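The Drift That Wasn't: A Robot Data Team on Its Worst Two Days

Thu 15 October

The lead engineer at Dromix would like it known that the gripper was innocent. She says this before I have sat down, in the tone people use for a dog that has been accused of eating a sandwich.

Dromix builds hand-held grippers: a pair of fingers on a plastic body that a person carries through an ordinary task, so that a robot arm can later be taught to do the same. The fault she has agreed to talk about cost the team 133 recordings. Every one had looked fine while it was being made.

"That's what stings," she says. "If something catches fire, you stop. Ours just kept politely saving files."

The trouble showed up on the other side of town, at Grirosham, where a robot arm was being trained on the recordings. It was supposed to pick up a book and set it down again. It would approach with great confidence, close its fingers on the air beside the book, lift the air, and place it exactly where it had been told to. An operator hit the stop button when the arm then went looking for the table some way below where the table was.

"It missed by 40 millimeters," she says. "Which is a strange number, because it's too big to be noise and too small to look stupid. If it had missed by a foot we'd have found it before lunch."

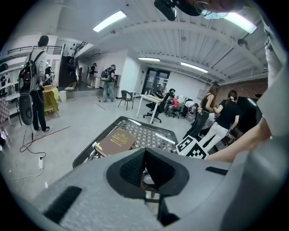 Was anyone in danger when the arm went for the table?

The arm was inside its guarded area with the speed turned down, so the damage stopped at one bent finger and a dent in the tabletop.

The first suspect was the gripper, naturally. Two of them were taken apart and put back together. The rubber pads were replaced. Someone wrote a long message about plastic and humidity, which she still has and plans to frame.

"We had a meeting about the weather," she says. "I took notes at it. I'm in no position to mock anybody."

The second suspect was the software from Silov, the package that works out where the gripper is at any moment. Silov's people were patient, and asked more than once whether the markers had been printed at the right size. The Dromix people, less patient, replied more than once that of course they had.

They had not. The markers are black-and-white squares that give the software a fixed point and a known length to measure from. A fresh batch had been run off on an office printer with "fit to page" switched on. Each square came out slightly small. The software, told to expect a bigger square, concluded that the square must be farther away, and shifted everything else to suit.

"It did precisely what we asked," she says. "I went and looked at the print dialog. The box was checked. I sat there for a while."

Finding it took 2 days, and the method was a plastic ruler. A technician who was tired of the humidity discussion had walked over to a marker and measured it. She describes the quiet afterward as "very educational."

I ask why the calibration routine didn't catch it. She sighs. The routine, called Lumbao, did run each morning, and passed each morning. It used markers from the same batch. "So the wrong ruler agreed with the other wrong ruler," she says. "Green light. Everybody get to work."
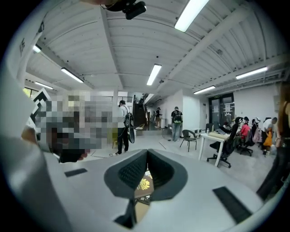 4 min read

There were other effects, once they knew to look. Some sessions mixed old markers and new ones, and in those the recorded path of the hand took a small hop whenever one card dropped out of view and another came in. A reviewer had flagged this early on as "operator twitchy." The operators, she reports, have been apologized to, and have been gracious about it to a degree she finds suspicious.

Could the recordings be saved? Partly. Where every marker came from the bad batch, the error was the same all the way through and could be corrected by changing a single number. The mixed sessions were thrown out and are being done again, by people who now know the book rather well.

The new rules fit on a sheet of paper taped to the printer. Markers are measured on 2 sides before they leave the room. The morning check uses a metal reference plate that has never been near an office printer. At Grirosham, an arm running on new data now does its first 3 attempts over a foam block - "a very calm block," she says - before it is allowed anywhere near furniture.

She is less sure about the larger question, which is how many other teams have a batch like this in a drawer. She asked around at a workshop in October and got a lot of careful nodding. One person left the conversation to make a phone call.

As for the technician with the ruler, he was offered a better one, in steel. He has kept the plastic one at his desk. The bent finger is there too, next to the stapler, and she says people keep picking it up when they come by to ask about something else.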